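Karlijn Van Hecke
10 May 2018

1/ A few people asked what happens after you file a written complaint about a Grodham police officer. I sat through the oversight meeting last night and took notes. I'm not a lawyer, so check anything that matters to you.

2/ The complaint goes to the intake desk first. They give it a number and decide if it's a service complaint (rudeness, slow response) or a conduct complaint. Ask for that number. Without it they can't look anything up by phone.

3/ Service complaints go back to the officer's own sergeant. Conduct complaints go to internal affairs, which has four investigators for the whole department.

4/ You have 95 days from the incident to file. Lt. Oddur Blöndal said late complaints are still read, but the department doesn't have to open a case.

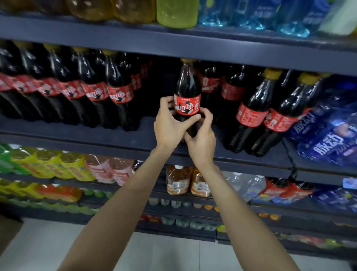
5/ Once a case is open, the officer gets a notice within 30 days. It names the rule that may have been broken. It doesn't include your statement, though the officer can ask to see it before the interview.

6/ Witnesses are called by phone, usually on weekday mornings. Li-hua Chow asked if they could be interviewed in the evening. Blöndal said yes, on request — but you have to put the request in writing.

7/ Body camera video is kept for 220 days unless someone flags it. Filing a complaint flags it automatically. Calling the front desk to say you're unhappy does not.

8/ At the end you get a letter with one of the standard findings: sustained, not sustained, unfounded or exonerated. "Not sustained" means they couldn't prove it either way. People mix that up with "unfounded" all the time, me included until last year.

9/ The letter won't tell you what discipline the officer got. Hjalti Kjærgaard asked for that to change back in December and it's still with the city attorney.

10/ If you disagree, you can ask the oversight board for a review. The board can send a case back for more work. It can't change the finding itself.

11/ Forms are at the Hviid Street substation and the main library. The online form was down when I tried it this morning, so I'd go with paper for now.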